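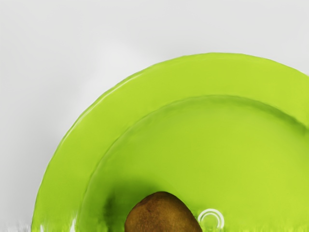
3.2 Seedling losses after potting on

Losses were recorded at two sites, the Munasinghe nursery and the smaller holding at Nurdale. Both raise bedding plants and herbaceous perennials from seed for sale to garden centers. Both sow into plug trays under glass and move the young plants into individual pots when the second pair of true leaves has opened. The growers were asked to keep to their usual routine apart from the watering treatments set out in Section 2.

A total of 747 seedlings were followed from potting on to the point of sale. Of these, 476 were at Munasinghe and the rest at Nurdale. The difference in numbers reflects bench space and was not part of the design. A plant was scored as lost if it had collapsed at soil level, had dropped all of its leaves, or was judged by the grower to be unfit for sale. The last of these is a matter of opinion, and Cecilia Essien checked the scoring at both sites so that one standard was used throughout.

Most losses came early. Plants that were still standing three weeks after potting on nearly always reached the sales bench. At Munasinghe the losses were spread fairly evenly along the benches. At Nurdale they were grouped near the north door, where the compost stayed wet longest and the air was coldest in the morning. The growers there had noticed the same thing in earlier seasons and tended to keep that end for hardier stock.

Watering from below gave fewer losses than overhead watering at both sites. The gap was wider at Nurdale. We think this is partly a matter of timing - overhead watering at Nurdale was done late in the afternoon, and the leaves were often still damp at nightfall. At Munasinghe it was finished before 10 a.m. The two sites should not be compared directly on this point, as the time of watering was left to the grower.

Compost also had some effect. The Prunent mix, which contains composted bark, drained faster than the Fisteck mix and needed watering more often in June. Plants in the Fisteck mix were slightly larger at sale but were also more likely to collapse in the first week. Under watering from below the two mixes gave much the same result.

Figure 3 shows losses by week for each site and treatment. Weeks are counted from the day of potting on, so the same week number does not mean the same calendar week at the two sites. Plants taken out for root inspection are left out of the figure.

Growers' notes were kept alongside the counts and coded by Vesna Radonjić. They mention sciarid flies at Nurdale in the second and third weeks, mostly on trays that had been overwatered. No separate count of flies was made, and we cannot say how far they added to the losses. The notes also record one failure of the heating at Munasinghe, which lasted a single night. Losses in the following week were no higher than in the week before it.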